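Documentation > Cellule Ollar > Guide de mise en service > Chapitre 9 : Objet perdu, prise incertaine

Catégorie : Défauts et reprise

9.1 Ce que signifie le défaut 709

Le code 709 (« prise non confirmée ») s'affiche quand la pince de l'Ollar a reçu l'ordre de se fermer et que le logiciel Pistia ne peut pas affirmer qu'elle tient quelque chose. Le libellé est trompeur. Nous avons vu des 709 avec un objet parfaitement tenu, et nous avons vu l'inverse, plus gênant : un cycle déclaré « réussi » alors que le fruit avait roulé au sol. Le voyant de l'interface ne constitue donc pas une preuve. Le fournisseur, Jiang, annonce une détection fiable « sur tous les objets courants ». Nous n'avons pas réussi à obtenir la liste de ces objets.

Le présent chapitre s'applique à l'exercice de dépose avec une poire et deux bols. Il remplace la note du 2 avril 2024, dont l'étape 4 demandait d'acquitter le défaut avant de regarder la pince. Ne suivez plus cette note.

ATTENTION. Un bras arrêté sur défaut reste sous tension. L'absence de mouvement n'autorise pas à passer la main sous la pince. Un 709 peut s'effacer de lui-même et le cycle reprendre sans signal sonore.

9.2 Procédure de reprise

1. Appuyez sur l'arrêt d'urgence. La touche « Pause » de Pistia ne suffit pas : elle suspend l'envoi des consignes et laisse terminer le mouvement en cours.

2. Relevez l'heure et le code affiché avant toute autre manipulation. Le journal n'enregistre que le dernier défaut. Si un 1492 (dépassement d'effort) a précédé le 709, il sera perdu.

3. Regardez la pince depuis le côté de la table, sans vous pencher au-dessus. Notez si l'objet est tenu, s'il est posé ou s'il a disparu du plateau.

4. Si l'objet est tenu, ne commandez pas l'ouverture à distance avant d'avoir vérifié ce qui se trouve dessous. Une poire tenue par le haut, au-dessus d'un bol, peut toucher le bord en tombant.

5. Remettez les objets en position de départ, les deux bols vides, la poire debout sur sa base.
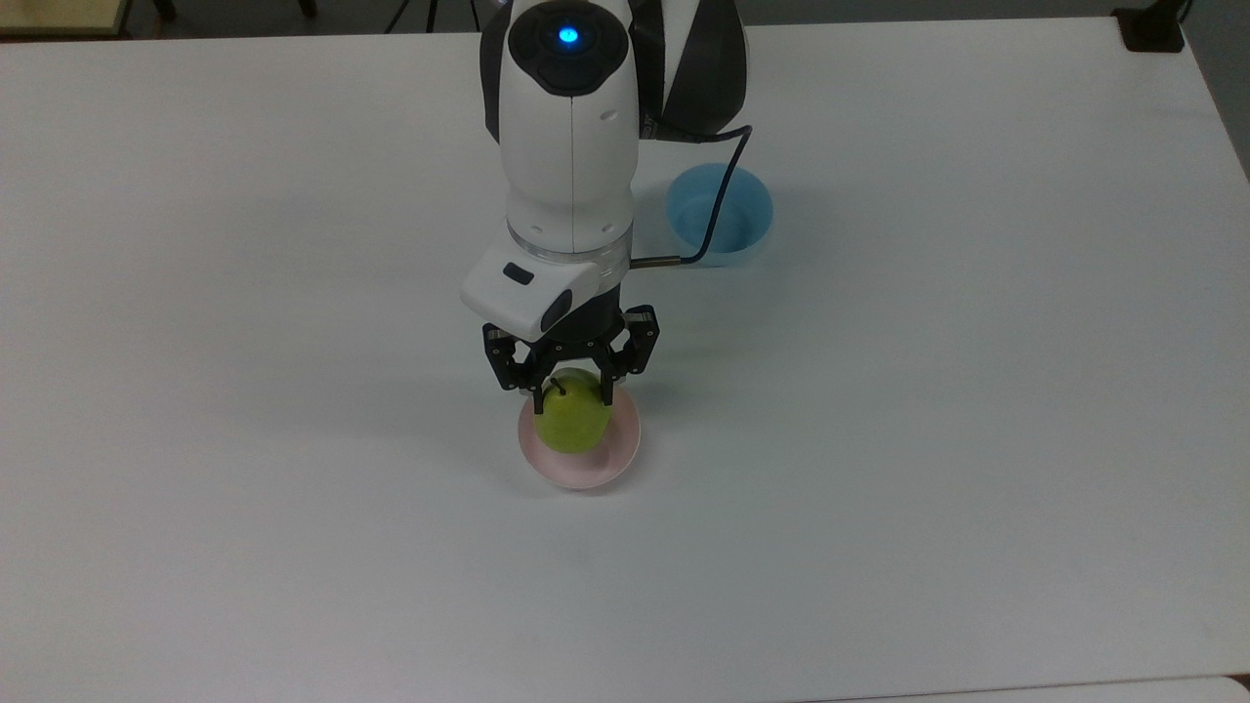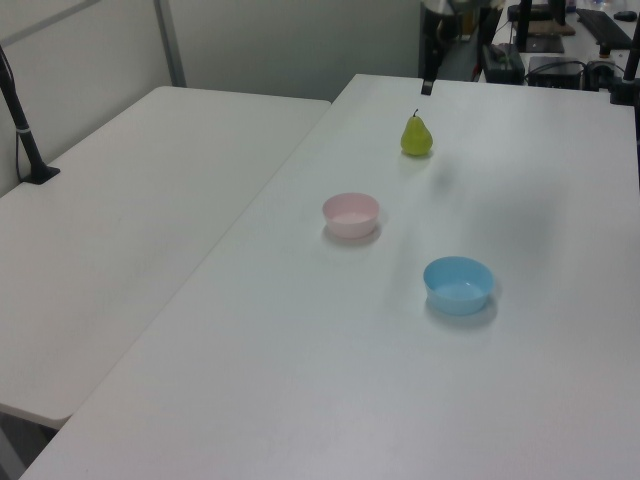 6. Contrôlez le câble du poignet à la main, arrêt d'urgence enclenché. Il doit garder du mou dans toutes les orientations prévues au programme. Une tension répétée sur le connecteur donne des 709 intermittents que l'on attribue volontiers à l'objet.

7. Essuyez le bout des doigts avec un chiffon sec. Pas de solvant.

8. Déverrouillez l'arrêt d'urgence, acquittez le défaut dans Pistia, puis relancez en vitesse réduite. Faites 10 cycles complets en restant devant la table. Un seul 709 pendant cette série, et vous reprenez à l'étape 6.

Note. La documentation d'origine conseille d'augmenter l'effort de serrage en cas de 709 répétés. Essayez si vous y tenez, mais notez la valeur initiale. Chez nous, cela a surtout remplacé des 709 par des 1492 et abîmé des fruits. Baisser le point de prise s'est révélé plus utile.

9.3 Le cas du faux succès

Pistia déclare la dépose réussie dès que la pince s'ouvre à la position programmée. Le logiciel ne vérifie pas que l'objet est dans le bol. L'option « Contrôle visuel » du menu Clirport est censée combler ce manque. Elle a validé plusieurs déposes dans un bol vide lors de nos essais, et le support a répondu que l'éclairage était en cause. Peut-être. Nous attendons toujours de savoir quel éclairage conviendrait.

Tant que ce point n'est pas réglé :

- ne laissez pas la cellule tourner sans opérateur, même en vitesse réduite ;
- ne reprenez dans un rapport que les déposes constatées à l'œil ;
- désactivez la relance automatique (Paramètres > Cycle > Relance). Elle se réactive après chaque mise à jour.

ATTENTION. Si un objet tombe de la table pendant un cycle, laissez-le par terre. On ne le ramasse qu'une fois l'arrêt d'urgence enclenché.

9.4 Quand appeler le support

Appelez si le 709 revient après deux séries complètes de l'étape 8, ou si un 1492 apparaît pince ouverte. Transmettez vos relevés manuscrits avec le journal. On vous proposera sans doute de réinstaller Pistia. Exportez d'abord les positions apprises, la réinstallation les efface.

Commentaires (3)

Cuiping Mao
L'étape 6 devrait passer en premier. Deux matinées à régler le serrage pour un câble trop court.

Ataberk Tuncer
Même comportement ici avec la relance automatique, elle revient après mise à jour. Est-ce que quelqu'un a une version où elle reste désactivée ?

Guoqing Yuan
@Ataberk Non. On a mis une étiquette sur l'écran, et on vérifie le réglage à chaque démarrage.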